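The woman who picks up chopsticks for a living

Araba Zakaria has a callus on the inside of each palm, and she would like it noted that neither of them came from cooking. She spends her working mornings in other people's kitchens, moving utensils from one spot to another with a pair of hand-held grippers, so that a machine may eventually learn to do the same. By her own tally she has recorded 1,884 usable examples of it.

"My mother asks what I do and I say I tidy up," she says. "She says that can't be right, she's seen my apartment."

Zakaria works for Ginditska, a small outfit that gathers demonstrations for people who train robot arms. Her current job goes by the name Kpodo, and its whole subject is the setting and clearing of small tables. The grippers have jaws, pads and a camera, and no motors to speak of. Her hands do the squeezing. The camera records what the jaws are up to, and the learning system gets to watch.

I met her in December, at an hour when I would normally be looking for my own spoon. She was already on her second layout. 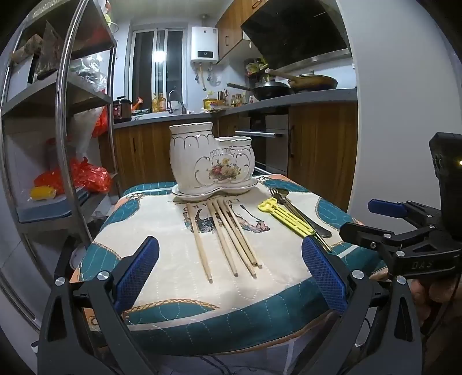

Chopsticks, spoon and vase, with the grippers ready to go.

The rules of the job fit on one sheet of paper, which she keeps folded in her back pocket and no longer reads. Go in slowly. Close on the thing you mean to close on. If you fumble, keep going and recover, and mark the take afterward.

"They love a fumble," she says. "A clean pick teaches it one thing. If I go in crooked and have to fix it, they get the crooked part and the fixing. I've never had a boss so pleased with my mistakes."

She is less relaxed about speed. In her first weeks she moved the way she would at home, and 247 takes were sent back with the note "too human." She has thought about having it printed on a shirt.

"You reach for a chopstick and your hand's already made nine decisions. You didn't hear any of them. So I had to slow down until I could hear them, and then it's very boring, and then it's kind of interesting again. That takes maybe a month."

What's hard? I guessed the vase. She gave me the look a plumber gives a man who has an opinion about pipes.

"A vase stays put. It's thin stuff that gets you. Chopsticks, skewers, anything that lies flat on cloth. You pinch and you get a mouthful of tablecloth." Quilted cloth is worse, she says, and patterned cloth is worse again for whoever has to work out later where the object ends and the decoration begins. She asked for more of both.

"Real people own ugly, busy tablecloths. If it only ever sees a bare white table, it's going to walk into my aunt's house and fall apart."

The two-handed takes are her specialty. One gripper holds a bundle while the other goes after something else, and neither is allowed to forget what it's doing. Ginditska wanted 190 of these from this kitchen alone. She did them in sets of 6, with tea in between, and says that around the fourth in any set the left hand starts to think it's off duty.
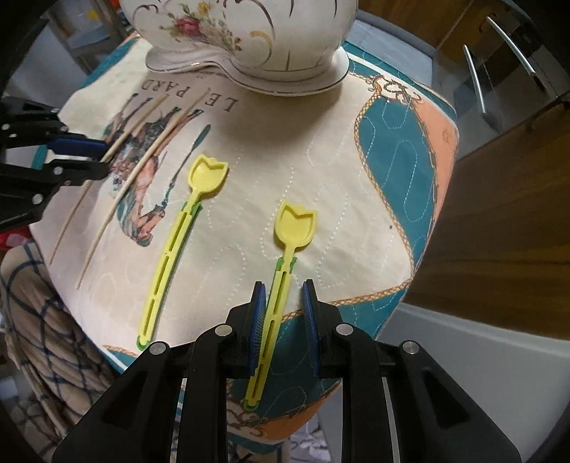 Left hand on the skewers, right hand on a yellow handle.

The takes go up to a labeling program called Amby, where each one is cut into pieces and given a plain sentence about what happened. Zakaria writes her own sentences. She is proud of them in the way people are proud of parallel parking. Early on she wrote "gently place the spoon," and was asked to take out "gently."

"They said the system can't see gently. I said it had better learn, it's my spoon."

The word stayed out. She still does it gently.

Whether any of this works is a question she gets at parties. The arm that learns from her takes is called Gesora, and it lives two time zones away. She has been sent one video. In it the arm comes down over a single chopstick, stops, backs up a little, turns its wrist and comes down again.

"I do that," she says. "That little back-up. I didn't know I did it until I saw a robot doing it. It was like hearing your voice on an answering machine."

Did it get the chopstick?

"Third try." She was already laying out the next set, turning one of the yellow handles a few degrees so it wouldn't match the last take. "Which is better than I did my first day, so I'm not going to be smug about it. I asked them for the other videos and they said those were mostly of the table."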